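Category: Course Materials > Automation Planning > Handouts
Print this page | E-mail this page

Unit 6 handout: Budgeting for a two-armed manipulation station
Revised 15/11/2023

Bring this to the session along with your draft budget sheet. The assignment at the end is due the first week of January.

1. What you are pricing

A station is more than the robot. Students who hand in a one-line budget (robot, quantity one) get it back. For this unit, a station means the robot with both arms and hands, the work table and whatever surrounds it, the objects it handles, power and network, floor space, spares, and the hours of the people who set it up and keep it running.

Split the sheet into three blocks: one-time purchases, yearly costs, and labor. Do not mix them. A service contract paid up front is still a yearly cost and should be spread over the years it covers.

2. Hands and arms

Decide on the hands first. A two-finger gripper is cheaper, easier to repair, and fine for boxes and bottles. A hand with several fingers costs more and wears faster, but it is what you need if the work includes thin or awkward things such as cards and eyeglasses. Write down the hardest object on your list and buy for that one.

In the Tunddale case, the team priced the arms carefully and left the hands for later. The hands then took 49 percent of the hardware money. Read pages 3 to 5 of the case before class and mark where the decision was made.

Ask every vendor the same questions:
- What does a replacement finger cost, and can we fit it ourselves?
- Who pays for shipping when a hand goes back for repair?
- Is the controller included in the quote?
- How long are spare parts kept after a model is dropped?

The Stuvell quote in your packet answers only the third question. Treat the other answers as unknown and put a line in the sheet for each one.

3. Spares and downtime

Budget 20 percent of the purchase price for spares in the first year. Cables go on the list. A cable that runs along the outside of an arm can rub or catch, and a station that is down for want of a cable costs the same in wages as one that is down for a motor.

Lead time matters as much as price. Katiyar lists 17 working days for a wrist assembly. If your project can't stand still that long, you buy a second wrist now or you rent one later at a worse rate.

4. Table, surround and objects

This block is small and is often left out. A cloth for the table, a screen to give a plain background, floor marking tape, and a stock of household objects belong in it. Buy objects in duplicate - paper cups crush, and tubes get squeezed out of shape. The Maltby budget put $271 against consumables for one station for the year, and that line was spent before any other. 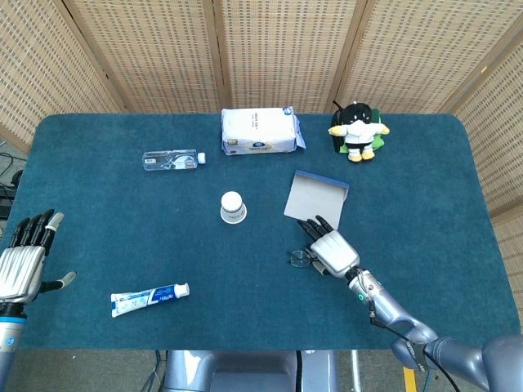 Price the tabletop line by line: toothpaste, water bottle, upside-down paper cup, glasses, plush toy, the gray card and the white package at the back. Most of these are grocery store prices. Then price the two hands, and note how little the first figure changes the total. The folding screen goes under surround, and you should get its width before you fix the floor plan.

A comment left on last year's version of this handout: I would move the objects out of equipment completely. We had them under capital, and every time we needed more cups somebody had to fill out an asset form. Put them in supplies with a monthly limit and let the operators buy what they need. Also add storage. We had bins stacked in a hallway because no one had budgeted a shelf.

Both points are accepted for this year. Use a supplies line with a monthly limit, and add storage to the one-time block.

5. Assignment

Prepare a one-station budget for a two-year project. Use the Stuvell quote for the robot and the Katiyar price list for parts. Show your spares figure, state which object drove your choice of hand, and give one item you would cut if the total had to come down. Two pages, plus the sheet.

Print this page | E-mail this page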